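# Tastlow Shaped Desk

The Tastlow is a fixed-height desk with a curved outline, made for rooms where a straight desk wastes a corner or blocks a walkway. It is sold as a top only, as a top with legs, or as a top with legs and the Warrier drawer unit.

We have sold this desk under the same name for several years. The leg plates changed in April. If you are ordering spare legs for an older desk, read the section on parts before you order.

## Sizes and weight

| | Standard | Wide |
|---|---|---|
| Top, longest side | 48 in | 60 in |
| Top, deepest point | 28 in | 30 in |
| Height with Lutdale legs | 29 in | 29 in |
| Rated load, spread evenly | 200 lb | 200 lb |
| Cartons | 2 | 2 |

The top is deeper in the middle than at the ends. Measure your room at the deepest point, and allow at least 30 inches behind the desk for a chair. If you can't tell whether the curve will fit, print the paper template from the downloads page, tape the sheets together and lay them on the floor. The template is full size. Check the ruler line on the first sheet before you tape anything, as many printers shrink the page by default.

## The top

The top has a clear matte finish over wood. The finish does not change the color much on the day it goes on, but pale wood darkens with light. A desk near a window will be noticeably deeper in tone after a year. Move lamps and trays from time to time during the first few months, or you will get lighter patches where they stood.

Grain differs from one top to the next. We don't match tops between orders. If you need two desks to sit side by side, put both on one order and write "pair" in the notes box, and we will pick two that are close.
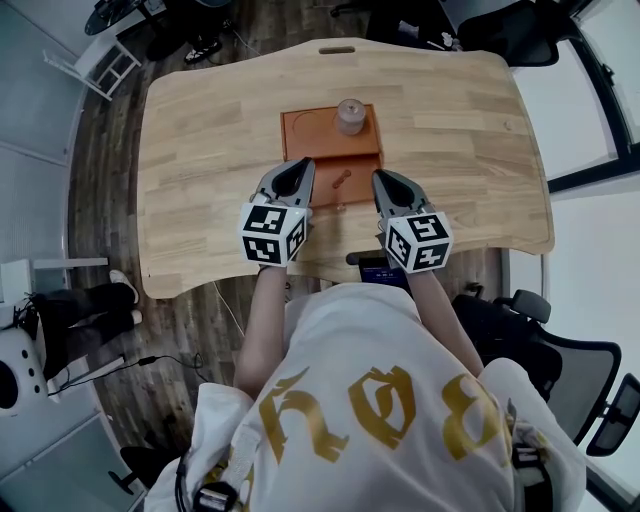

Cables are the question we get most often. The top has one slot for them, and it will pass a normal plug if you feed the plug through on its side. Large power bricks will not fit and should go under the desk in the Cemska cable basket. The slot is rounded and sits near the far edge, so cords drop down behind your work and leave the middle of the pale top clear for a tray or a keyboard. We don't supply a cover for it. A second slot can be cut to order on the wide desk only, and a desk with a second slot can't be returned.

## Legs

Lutdale legs are steel with a powder coat, in black, white or gray. Each leg bolts to a plate, and the plate screws into the underside of the top. The holes are already drilled. You need a Phillips screwdriver and the hex key in the carton. Do not use a power driver on the plate screws. They go into wood, and a stripped hole is not covered by the warranty.

Each foot has a leveling pad with half an inch of travel. Felt covers for wood floors are sold separately. On thick carpet, leave the pads wound all the way in and check the screws again after two weeks.

You can use your own legs or trestles. The top needs support at four points, none of them more than 6 inches in from the edge. We can't give a load rating for the top on other legs.

## Warrier drawer unit

The Warrier has two drawers and hangs from the underside on the left or the right. The upper drawer is shallow, for pens and small tools. The lower one takes paper lying flat. It does not take hanging files.

The unit reduces knee room by 14 inches on the side where it is fitted. On the standard desk that leaves enough for most office chairs, but chairs with wide fixed arms may hit it. It can be added later. The pilot holes are in every top, on both sides.

## Care

- Wipe with a damp cloth and dry right away.
- Use coasters under hot cups.
- No bleach, acetone or abrasive pads.
- Ink and marker come off best within the first hour, with a little dish soap.
- Fine scratches can be rubbed out with the repair pad, part 353, working along the grain.

Don't put a clamp lamp or monitor arm directly on the wood. Use a pad on both faces. Arms that clamp wider than 3 inches should go on the back edge, where the curve is flattest.

## Parts

| Part | Number |
|---|---|
| Repair pad | 353 |
| Leg plate, current | 1,244 |
| Screw pack | included with plate |
| Leveling pad | sold in fours |

The current plate has four screw holes. The older one has three. Legs bought now will not bolt to the older plate, so order a set of plates with them. The new plates cover the old holes, but you will have to drill one extra pilot hole for each.

## Delivery and returns

Tops ship flat in one carton, and the legs come in the other. They sometimes arrive a day apart. The top is awkward for one person to carry up stairs, and the driver will bring it only as far as the front door.

Open the top carton within seven days and check the edges. Damage at the curve usually shows as a dent in the carton first. Keep the cardboard until you have checked, as the carrier may ask to see it. Orders placed before noon on Thursday normally leave the same week. Desks with a custom slot take three weeks longer.

Standard desks can be returned within 30 days if the legs have not been fitted. Return shipping is paid by the buyer.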